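The Long Wait for a Good Pinch

Robot test, workshop pages, October

There is a particular silence that falls over a room when a machine that costs more than your car fails to pick up a bit of rail. We heard a lot of it at Larnholm, where we spent the better part of a month putting three grippers through the same job, first in simulation and then on the bench.

The job was dull, which was the point. Reach a rail, close on it, lift it, put it down where asked. A child of four could manage it, and would then hit a sibling with the rail, a feature none of our makers currently offers.

First up was the Clarero, a suction model with a handsome brochure. It likes flat, clean surfaces and has strong feelings about anything else. Give it a panel and it is a delight. Give it a narrow rail with a groove down one side and it hisses like a cat in a carrier. We tried smaller cups, then softer cups, then the phone line, which played us a flute.

The Sarkwood has three fingers and a controller with 31 settings, six of which we understood. It curls round things beautifully. It also needs plenty of room to do the curling, and parts that lie close to a surface don't give it any. On several runs it pushed the rail politely away, as one might a second helping of trifle.

That left the Chae, a plain two-fingered affair with slanted tips and no ambition. It opens. It closes. We had it down as the dull one and gave it the last slot before lunch.

It won, and by a margin that made lunch rather quiet. Over 2,032 simulated attempts it dropped fewer rails than the other two put together. Its narrow fingers suit narrow parts, and there is so little to set up that even we could not set it up wrong – though one of us did load the left finger back to front and blame the software for almost an hour.

A word about the simulator, where most of the real learning was done. Camera placement matters far more than the sales people let on. We began with a view from high overhead, fine for planning and useless for the final approach, when the hand hides the very thing it is after. Moving the camera down behind the gripper gave us both fingertips and the rail ends in one go, and the tuning went much faster from then on. 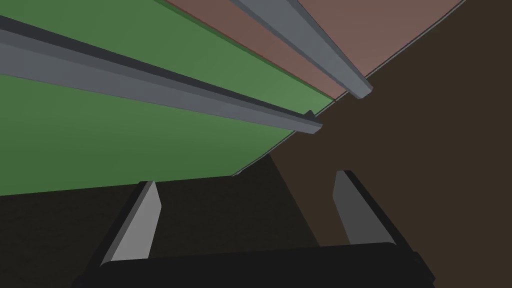
Fingers open, with the ends of two grey rails ahead. The view from just behind the gripper in simulation.

The bench was less kind, as benches are. Real rails have burrs, and real tables wobble when someone leans on them to look at the screen. The Chae's score dipped, the Sarkwood's dipped further, and the Clarero spent an afternoon attached to a clipboard.

Would we buy one? For long thin parts, yes, the Chae, and put what you save towards a better camera mount. If your work is all sheets and lids, the Clarero deserves a second look. The Sarkwood we would happily borrow again, provided somebody sends the rest of the manual.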